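Retau Guidelines for Two-Arm Tabletop Handling 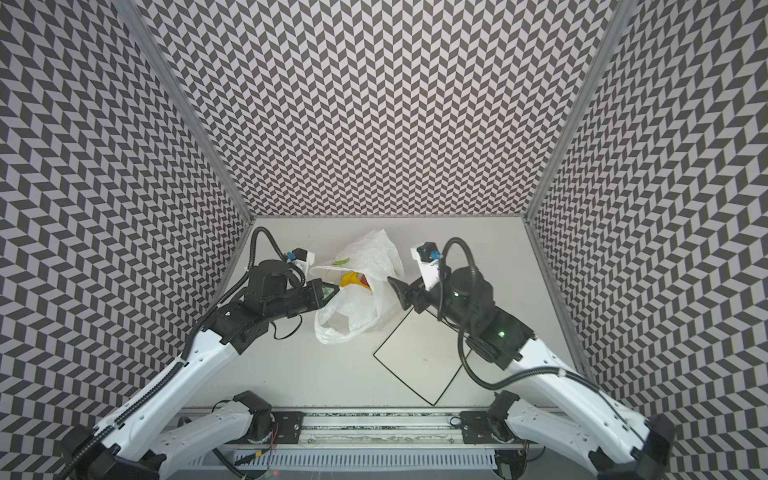

Overview

The Retau Guidelines are a set of voluntary working rules for small two-arm robot cells in which deformable items such as bags, cloth and soft packaging are handled on a flat surface. They take their name from the town of Retau, where the first draft was circulated among several laboratories and light-industry workshops. The guidelines cover the layout of the cell, cable management, gripping practice, camera placement, operator conduct and record keeping. They are not a legal standard, and users remain bound by the machinery and workplace safety rules of their own jurisdiction.

The text is maintained by Londoño, an engineering consultancy, and is revised when member sites submit enough changes to justify a new edition. The current edition is the third.

History

Work on the guidelines began after a review of handling faults at a packing workshop in Irkport. The review, written by Marisol Ñahui, looked at 2,000 logged handling attempts on thin plastic bags and found that the workshop's fault reports could not be compared from one shift to the next. Operators used different words for the same fault, and the position of the arms at start-up was not written down.

Ñahui's first draft dealt only with naming and reporting. Flor Puma, then at the equipment maker Bitby, added the sections on cell layout and cables for the second edition. The third edition, issued in November, reorganized the text into its present form and withdrew an appendix on suction tools.

Scope

The guidelines apply to cells with two arms fixed to a common base or rail and working over a shared surface. Mobile bases, ceiling-mounted arms and cells with a conveyor are excluded. Items handled must weigh less than 600 grams, including contents. Food for sale, sharp objects and pressurized containers are outside the scope.

Cell layout

Both arms should be mounted to the same rigid member, so that a knock to the bench does not change the distance between the two bases. An aluminum rail is commonly used. Mounting plates are checked for movement before the first run of each shift, and again after any collision.

The work area should be enclosed on at least three sides. Walls may be plain or patterned, but the same walls must stay in place for the whole of a recorded series. Dense patterns such as chevrons are permitted. The floor of the cell should be a single pale colour and free of glare. Boards, trays or mats placed on the floor are treated as part of the task, and their presence is entered in the log whether or not the arms are expected to touch them.

Cables

Cable faults take up the longest section of the guidelines. The main provisions are as follows.

Cables running along a link are to be held in conduit or clipped at both ends.

Loops at the wrist must be long enough to allow full rotation and short enough to stay clear of the opposite arm. The check is made by hand, with the power off, by moving each wrist through its range.

Loose wires beneath a wrist are to be tied back when they can reach the item being handled.

Cables between the bases should run in a ventilated tray, with power and signal lines separated where the width of the tray allows it.

Handling of bags

A thin bag may be approached from one side or from both. Where both grippers are used, the guidelines call for contact on opposite sides before any lift. Each gripper closes at reduced force until contact is registered, after which force may be raised in steps. Pulling the two sides apart is allowed only when the task is to open the bag.

The contents of a bag are recorded by colour and general type before the run begins. Items that could puncture the film are left out. A bag that has torn or stretched is taken out of use, and every bag is replaced after 20 runs regardless of its condition.

Cameras

Wrist cameras are mounted on a bracket fixed to the wrist, never to the cable or conduit. The bracket must not shift when the gripper closes. A fixed camera beside or above the cell is recommended in addition, placed so that both grippers and the full working floor remain in view. Lenses are wiped at the start of each shift, and calibration is repeated whenever a bracket has been loosened.

Operator conduct

One person is responsible for the cell at any given time, and that person's name appears in the log. Hands are kept out of the enclosure while either arm is powered. Indicator lights are not accepted as proof that an arm is safe to touch; the operator must confirm the state of the arm at the main switch. A stop button has to be within reach of the operator's seat.

Records

Each run is logged with its start time, the item, the starting pose of both arms and the outcome. The guidelines define four outcomes: completed, partly completed, dropped and stopped. Free-text notes are allowed but do not replace the outcome code. Records are kept for two years.

Adoption and criticism

Use of the guidelines has been uneven. The Irkport workshop follows them in full, while several smaller sites have taken up only the cable and record sections. The 20-run limit on bags has been criticized as wasteful, and Puma has proposed replacing it with a visual inspection. Other users have objected to the weight limit, which excludes most filled grocery bags. Both points are listed for discussion in the next edition.

See also

Collaborative robot safety
Deformable object handling
Cable management
Machine guarding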